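Ästhetik der Alltagsdinge - Skript zur 4. Sitzung
Stillleben: Warum uns ein gedeckter Tisch so lange beschäftigt

Zur Vorbereitung bitte den Aufsatz von Siwan Gough lesen (liegt im Kursordner, 38 Seiten, aber sehr flüssig geschrieben!). Wer wenig Zeit hat, liest wenigstens den Abschnitt über die Zitronen.

1. Rang und Ruf der Gattung

In der akademischen Rangordnung stand das Stillleben lange ganz unten, hinter Historie, Porträt, Genre und Landschaft. Umso schöner, dass gerade Chardin mit Kupferkesseln und Pfirsichen berühmt wurde. Diderot hat ihn in seinen Salonkritiken geradezu gefeiert. 1771 zeigte Chardin dann Pastelle im Salon, weil ihm die Augen beim Ölmalen Mühe machten - und auch die sind großartig. Schaut euch das Selbstbildnis mit der Brille und dem Augenschirm an, es lohnt sich wirklich.

2. Begriffe

Vanitas: Hinweis auf Vergänglichkeit, etwa durch Schädel, Kerze, Sanduhr oder eine Uhr mit offenem Deckel.
Ontbijtje: das niederländische Frühstücksbild, meist mit Brot, Käse und Glas, oft in sehr zurückgenommenen Farben.
Pronkstilleven: Prunkstück mit Silber, Porzellan und teurem Obst.
Repoussoir: ein Gegenstand weit vorn, der den Blick in die Tiefe schiebt. Beliebt ist das Messer, das über die Tischkante ragt.

3. Der Blickwinkel

Hier wird es richtig spannend! Clara Peeters malt ihre Tische leicht von oben, sodass jeder Teller seinen Platz bekommt und sich kaum etwas überschneidet. Bei Zurbarán dagegen liegt das Auge fast auf Höhe der Platte, und die Gefäße stehen aufgereiht vor dem Dunkel. Cézanne mischt beides in einem Bild (die Tischkante links passt nicht zur Kante rechts), und genau davon lebt die Spannung. Huw Probert nennt das in seinem Vortrag »das wandernde Auge«. Ich finde den Ausdruck sehr treffend.

Spielzeuggeschirr und eine rote Ketchupflasche auf weißer Platte, zwei Ansichten:

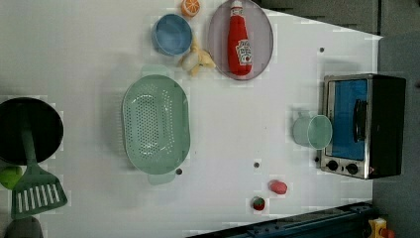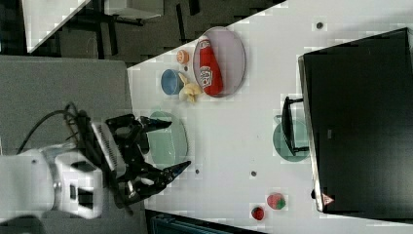

4. Übung bis März

Sucht euch höchstens sechs Dinge aus der eigenen Küche und zeichnet sie zweimal, einmal steil von oben und einmal auf Augenhöhe. Pro Blatt 60 Minuten, Bleistift oder Kohle, kein Radiergummi. Achtet auf die Schatten zwischen den Gegenständen, die sind fast immer interessanter als die Umrisse. Wer mag, probiert danach noch eine Fassung in 2 Farben.

Nächstes Mal: Morandi und seine Flaschen. Bringt die Blätter bitte ungerollt mit, am besten in einer Mappe.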